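**Jilton Public Library** | Mon 11 May

1/ The Jilton Public Library will begin its summer schedule next month. The Main Street branch will stay open until 8 p.m. on weeknights. Saturday hours do not change.

2/ The longer evenings follow the patron survey we ran in April. We received 589 responses, and we thank everyone who filled one out. The most common request was for more time in the building after work.

3/ Lorna Cruickshank, Head of Public Services, has posted the full survey results on our website. Paper copies are at the front desk and may be taken home.

4/ The loan period for new fiction goes from two weeks to three. Items already checked out keep their current due dates. Renewals work as before, unless another patron has placed a hold.

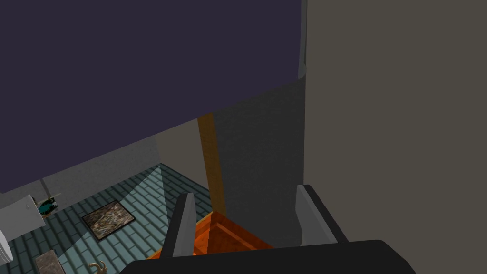

5/ Interlibrary loan requests now go through the Lirkix catalog. Your card number and PIN are the same. Requests placed in the old system will be filled and do not need to be entered again.

6/ Patrons who have trouble signing in to Lirkix may call the reference desk and ask for Jinfeng Tang. Please have your card with you when you call.

7/ Summer reading sign-up opens at both branches next week. Children, teens and adults may all take part. The adult program is led this year by Blair Aitken and includes an evening book group, limited to 60 readers.

8/ The first title for the book group has been chosen by its members and will be on the hold shelf by Friday. Large-print and audio copies are on order.

9/ Study rooms may be reserved for up to 2 hours per day. Groups that arrive more than 15 minutes late may find that their room has been given to the next party on the list.

10/ The book drop on Mill Road is open at all hours. Please do not leave donated books there. Donations are accepted at the Main Street desk during regular hours.

11/ Comments on the new schedule may be sent to Marion Sutherland, Library Director, by mail or through the contact form on our website.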